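Learning to write my to-do list small

Tuesday, July 25, 2023

My neighbor Gladys Chávez told me in March that I had too many lists. She was standing in my kitchen at the time, waiting for the kettle, and she had found one on the fridge, one under the fruit bowl and one on the back of an envelope that turned out to be her own birthday card. I laughed it off. Then I went around the house that weekend with a shoebox and gathered them all up, and I had to go and find a second shoebox.

I come from list people. My mother kept hers in the flour drawer, and my aunt wrote hers on the inside of her wrist until she was well past sixty. So it feels natural to me to put down a thing that needs doing, and I do feel lighter the minute it's on paper. The trouble is that the lightness comes whether or not I ever do the thing. I found "call about the gutters" on six different slips. The gutters, I can report, are still making that noise.

I've tried the fancy ways. I bought a planner with a ribbon and a pocket in the back, and it was lovely until the second week. I tried the app my friend Banafsheh Esfahani swears by, and it sent me so many cheerful reminders that I started putting my phone in the bread box. Kourosh, who is married to Banafsheh and has never written down an errand in his life, thinks the whole business is silly and that anything worth doing will come back around and bite you. He may be right, but he also missed his own dentist appointment twice.

What has stuck, so far, is a little board and one pen. I write in the morning, I wipe it at night, and there's only so much room.

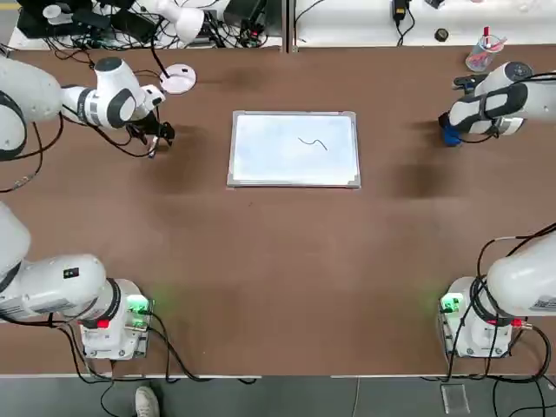
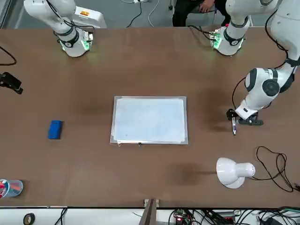
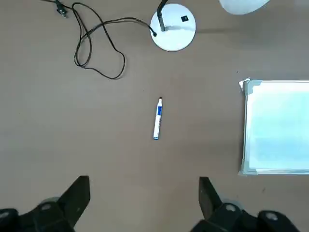
The wiping is the part I dreaded. I was sure I'd lose something important, and for the first week I copied everything into a notebook before I cleaned it off, which Gladys said was cheating (it was). Then one night I was tired and just wiped it. I lay there for a while trying to remember what had been on it. By breakfast I had the library books and the call to my sister, and if there was anything else it has never come looking for me.

My rule now is that whatever doesn't get done has to be written out again by hand the next day. You would be surprised how quickly you get sick of writing "sort the hall closet." After nearly 15 mornings of it I either had to sort the closet or admit I didn't care about the closet. I sorted it on a rainy afternoon with the radio on, and found my good umbrella and a casserole dish that belongs to Negin Fallahi. Negin, if you're reading this, I'm so sorry, and I'll bring it over with something in it.

I still keep paper for groceries — I can't very well carry a board around the store — and I've let myself have one long list for the big someday things, like the trip to see my cousin and learning to bake a decent rye. That one lives in a drawer and I look at it when I feel like it.

The shoeboxes are still in the spare room. I mean to go through them before the weather turns, and tomorrow morning I'll write that down again, right under the gutters.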